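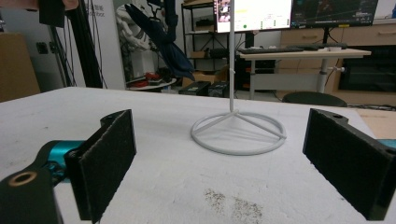

OK I finished the Fundthorpe water case last night and I have to talk about it. Thread!

Quick setup. Fundthorpe is a village on a small river. Upstream was the Stirnik family, who had a mill. Downstream was a widow named Buckley with a hay meadow that needed flooding every spring. You can guess the rest, but please let me tell it anyway.

By old custom the mill had to open its gates for 2 nights in May so the meadows below could drink. Nothing on paper. Everybody's grandfather had done it, and that was the whole of the law.

Then Stirnik raised the dam. The gates still opened for the 2 nights, but a lot less water came down, and Buckley's hay failed. So she sued. Over the AMOUNT of water. The custom said nights and didn't say a word about how much!

I love this so much. What do you owe somebody when you keep to the letter of a promise that was never written down in the first place? What even is the letter?

The court book gives the case 3 sittings. At the first one they mostly argue over who's allowed to speak for the custom. Stirnik wanted men who held land. Buckley brought her hired mowers, who held no land at all but had stood in that meadow every May of their working lives.

And the judge let the mowers in! His reasoning (my translation, it's rough) is that "the man whose feet are wet knows the water." I said "oh!" out loud in the reading room and got a look.

Their testimony is wonderful. One says the water should reach the second notch on the old willow. Another says no, the willow fell years ago, it's the gatepost now. A third says the water is right when the frogs move up to the road. The clerk wrote all of it down, frogs included.

Stirnik's answer wasn't silly, by the way. He said the village wanted more flour than it used to, and a custom has to live with the times. He'd put 575 silver pieces into that dam with the village watching, and not one person objected while it was going up. Later lawyers would've had a lot of fun with that silence.

The judge didn't buy it. Watching your neighbor build a wall, he says, doesn't mean you agree to whatever the wall will do. Buckley couldn't have known what she was losing until the spring she lost it.

But he also didn't make Stirnik tear the dam down, and I keep going back and forth on this part. The mill kept its new height all year, except for the May nights, when it had to let down enough water to reach the gatepost. Plus a payment for the lost hay.

So the custom came out of court different from how it went in. It went in as "2 nights" and came out as "2 nights, up to the post." Is that finding the law or making it? The judge says finding. I'm not so sure, and I think that's why people kept citing it.

And they did keep citing it! The next valley over, Cullosa, had a fight about a shared well almost 278 years later, and there's the Fundthorpe gatepost, right in the middle of the argument. I doubt there was any post left to look at by then.

All of this is thanks to Kieran Cullinane, who told me to skip the printed summary and read the court book itself. The summary leaves out the mowers completely. It just says "witnesses were heard." WITNESSES WERE HEARD. My frogs!!

Cullosa well case next, once I can make out the handwriting on the first few pages. If anybody reads old clerk's shorthand and likes a puzzle, my messages are open.

Saturday, January 31, 2026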